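This site uses cookies to remember which language you picked. Accept all / Manage preferences

The Rirkthorpe Walk: Questions We Keep Getting

How long is it?

Seven miles, door to door, if you don't miss the turn at Sulemana's farm shop. Most people miss the turn at Sulemana's farm shop. They come out with pie, so we've stopped feeling bad for them.

Do I need to sign up?

Yes. We take 160 walkers and then Renata Piątek closes the form, and no sad email has ever moved her. Sign-up opens in December.

What does it cost?

$30, or $7 for anyone under 12. That covers the soup, the map and the bus back. It does not cover a second soup.

Is it hard?

The oldest person to finish last year was 79 and she was waiting at the hall when the organizers got there. There is one real hill. People who live here call it a slope, which tells you something about them.

How much of it is on roads?

The middle third. The rest is field paths and one long stretch of mud with a name on the map. Please walk facing traffic and in single file, even if you're in the middle of a good story.
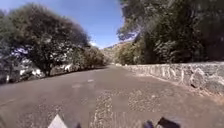

Can I bring my dog?

On a leash, yes. Your dog will be friendly, we know. The sheep haven't read the reviews.

What should I wear?

Shoes you've walked in before. Every year someone shows up in boots with the tag still on, and every year Serpil Tekin runs out of blister pads by lunch. Bring a rain jacket whatever your phone says.

Where do I park?

In the field behind Koston Hall, from 7 a.m. Don't park outside the bakery. The baker has a tractor.

Can I run it?

You can, but the soup isn't ready until noon and you'll have to stand there looking at the pot.

What if I can't finish?

Call the number on the back of your map and Jisa, our minibus, will come get you. She has one working window and a heater with two settings, off and July.

Do I get a medal?

You get a sticker. We looked into medals and then we looked at the price.

Can I get a refund?

Up to a week before. After that your money has become soup.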